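Search the archive
Keyword, author or section
Go

4. What the newspaper is for

4.1 The layer under everything

I did not set out to write a section on newspaper. The plan for the Priltevura study was to look at how people lay out food and dishes on the kitchen table before a meal gets made, and the newspaper was supposed to be background, like the chairs. But when I sat down in January with the table notes (we had 1,102 of them by then, all typed into Uvby, all in my own slightly embarrassing shorthand) I kept tripping over it. "Paper down." "Paper down, two sheets." "Paper already down from lunch?" I had been writing it at the top of the note without thinking, the way you write the time, and it deserved better than that!

So let me start with the plain fact of it. In a lot of the households we visited, the kitchen table is also the dining table, the homework table and the place where the mail lands. It's wood, it's decent wood, and people care about it. When raw vegetables come out of the bag, they don't go on the wood. A sheet of newspaper goes down, then another one next to it or overlapping it, and for the next hour or so that's the work surface. When the work is over, the corners come up, the peelings roll into the middle and the whole bundle goes out with the trash. You get a clean table and you haven't touched a sponge. I grew up doing this with the sports pages and green beans, and I still managed to treat it as background for most of a year.

Earlier work on kitchen surfaces (including the coding scheme we borrowed from the Saarela project) sorts things into worktop, board and tray. Paper doesn't fit any of them. It's a surface, sure, but nobody cuts on it, and you can't carry it anywhere with things on it. Under Saarela you end up logging it as "packaging/other," which puts it in with the bread bags and the rubber bands off the scallions. We followed the scheme faithfully through the pilot and I now think we lost a good bit of information by doing so. In the main study I gave paper its own code, and then split that in 2: paper under food, and paper under dishes.

4.2 Food side, dish side

The split turned out to be harder to use than I expected, and that's really what this section is about. My picture of a well-run table had the food at one end and the empty dishes at the other, with the paper under the food only. Plenty of our tables look like that. Plenty don't. People cover the whole top while they're at it, and then the bowls and pans go wherever there's room, on the print, right beside the vegetables.

Figure 2 is a nice case. The table is a round one, and round tables are where my tidy two-end idea falls apart fastest, seeing as they don't have ends. There are newspapers spread over the top, and on them you've got a bundle of celery wrapped in plastic, a shallow stainless steel pan with nothing in it, metal bowls, a red cup with a white rim, and a cream dish shaped like a scallop shell sitting tilted on top of an orange-red bowl. The tofu skin sheets are toward the back in a white plastic bag. Try drawing a line across that with food on one side and dishes on the other! I tried it several ways. The celery lies next to a metal bowl, which makes any straight line a bit of a fib.

Two smaller things in it matter for the coding. The first is the shell dish on the bowl. I code that as a stack, though it's a loose kind of stack: two pieces of different shapes that were never going to nest. Stacks of odd pieces are all over our notes, and they tend to be logged wrong, as a single item, if the coder is tired. The second is the wrapping. The celery is wrapped and the tofu skin is in a bag, so the food and the paper are separated by plastic, and yet I'd still call it "paper under food." I argued with myself over that one. In the end I decided the code should record where the paper is, and that what the food is wearing belongs in another column.

I can't leave out the print itself, which I enjoyed far too much. The sheets are in Chinese and English, with pink and green headers and small illustrations, and among the English lines you can read "Who is your PE teacher?" and "Mr Brown." and then "What's he like?" I started keeping a list of what the papers in our study were, wherever I could read them, and I'll come back to that in 4.3.

Figure 2. Round table covered with newspaper: celery, tofu skin sheets and mixed dishes on one surface. Coded as paper under food and paper under dishes.
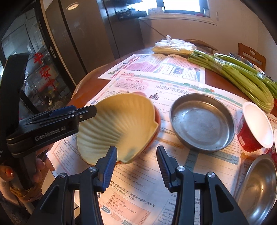 Asnakech Tamiru read a draft of this section and wrote back that I was still thinking like somebody with a long counter. In her view the food side and the dish side were my invention, and the households had never signed up for them. What people at a small table keep track of, she said, is what gets used next, and a pan can sit beside the greens all afternoon so long as it's the pan the greens are going into. She also thought I should stop saying "mixed," which sounds like a complaint.

I grumbled for a day and then went back through the notes with her remark taped to the monitor. She's right about a good part of it. Where I had a run of notes on the same meal, the pieces standing next to each other early on were often the pieces that came together later: the colander by the noodles, the small dish by the garlic. You can't get that from a single note, or from Figure 2 for that matter, and I want to be careful here. One look at a table tells you what's beside what. It doesn't tell you what anyone plans to do with it. But with several notes in a row you can start to see neighbors turning into partners (her phrase is "waiting together," and I've stolen it for the codebook).

I've kept "mixed," though. I couldn't come up with a better word, and "distributed" made me sound like a shipping company.

4.3 What gets spread

It may seem silly to care what's printed on the sheet that catches the carrot tops, but the choice isn't random. Households that take a daily paper use the daily paper. Households that don't have to get their paper from somewhere, and that somewhere leaves a trace. We saw supermarket flyers, a whole stack of real estate supplements, the free weekly from Carley, and study papers for learners of one sort or another. The free weekly was a favorite on account of its size. A full spread of it covers a table for four with a little left to hang over the side, and more than one person told me they'd pick up an extra copy at the station and never read a word.

Glossy paper is disliked. It slides, it won't soak anything up, and if you set something damp on it the ink does strange things. I tested this at home with a furniture catalog and a bunch of spinach, and I would not recommend it. Dull, thin, absorbent newsprint is what people want, and several of the older people in the study were a little worried about where it's going to come from in the future. One man had a closet shelf of it, folded in quarters, and he took the sheets from the bottom of the pile so they'd be used in order. He was strict about it, too. I reached for the top one and was told.

We also asked about ink, as you'd expect, and whether people let unwrapped food touch the print. Answers were all over the place. Some never would. Some put down a clean plate first for anything that wouldn't be peeled or washed. Some said the greens were going under the tap anyway and what was I fussing about. I haven't tried to settle the safety question and this study isn't built to do it.

4.4 Counting sheets, and a mistake

Across the main study I logged 2,006 separate items resting on paper, and I should own up to a problem with that figure. During the first stretch I counted a stack as one item, exactly the error I complained about above. I've recoded those notes wherever the wording allowed it. In a few I had only written "bowls," with no hint of how many, and those stay as they are, marked with a query. If you use the data, please leave the query marks in.

The other weak spot is sheets. Overlapping newspaper is miserable to count. A folded double page laid open looks a lot like two singles pushed together, and a coder standing by the door (where we mostly stood, to keep out of everybody's way) can't always see the crease. I'd trust our codes for whether the table was covered, and how much of it. I'd be slower to trust anything that depends on the number of sheets, and the tables in Section 5 leave it out.

The bundling up at the end gets its own section, 4.5 in the longer report, with the trash can positions and the business about wet tea leaves.

Related items in this series
Bowls that don't nest: stacking odd dishes in small cupboards
Where the grocery bag lands first
The Priltevura codebook, revised edition
Notes on oilcloth and other wipeable covers
Keeping field notes in Uvby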